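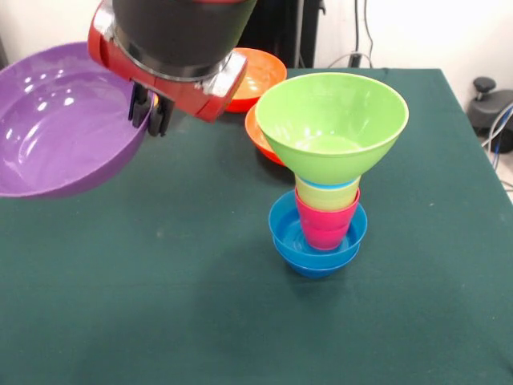
Oliwia Bielecka has objected that nesting and stacking ought not to be scored on one scale, as a nested bowl saves height while a stacked bowl merely borrows it. We accept the objection in part. In the earlier Cillisel trials both arrangements were entered under the single heading "piled", and a wide bowl standing on narrow cups received the same mark as a wide bowl sitting inside another of its own shape. The two are separated from this section onwards.

A vessel is treated as nested when its base lies below the rim of the vessel that holds it, and as perched when most of its wall stands clear above that rim. Mixed columns are common in domestic storage. Figure 4 gives one: a lime green bowl with a broad rim stands on smaller cups, its narrow base fitting into them, and directly beneath it the rim of a light blue cup shows inside a pale yellow-green one. The cups are nested. The bowl is entered as perched, although its base is seated, and the column is coded N-P.

Figure 4. Mixed column of bowl and cups on a green tablecloth, with orange bowls behind and beside it and a purple bowl held tilted at the left.

Coding was carried out from the side wherever possible. The difficulty is with wide conical bowls, which hide whatever lies behind them. The second orange bowl in Figure 4 can be recognised by its rim and part of its outer wall, the lime green bowl covering the rest, and an item of this sort is entered as "present, seat unknown". We considered inferring the seat from the height of the visible rim but gave this up after the pilot, in which two coders working from the same views disagreed too often for the entries to be of use.

Bowls off the table are left out of the column code altogether. A tilted bowl has no seat and no supporting rim, and to guess at its destination would bring into the record a judgement which belongs to the later analysis of order (Section 5). The purple bowl in Figure 4 therefore has a row of its own with the seat field blank.

The full set for this part of the study holds 300 columns, of which 51 were coded N-P. All were built from the Jurkier and Carkico ranges, chosen for their differing wall angles. The Jurkier cups taper only slightly and leave little of each wall exposed once nested; the Carkico bowls flare from a small foot and will rest on almost any cup wide enough to admit it. Shelf clearance was fixed at 300 mm for the Sfakianakis cupboard and 600 mm for the open shelf.

Clearance affected the coding less than we had expected. What mattered more was the width of the topmost item — a broad bowl on a narrow column takes up as much shelf as a broad bowl on its own, and the space beside the cups is seldom used for anything else. Saved height and occupied width are for this reason reported separately in Table 2.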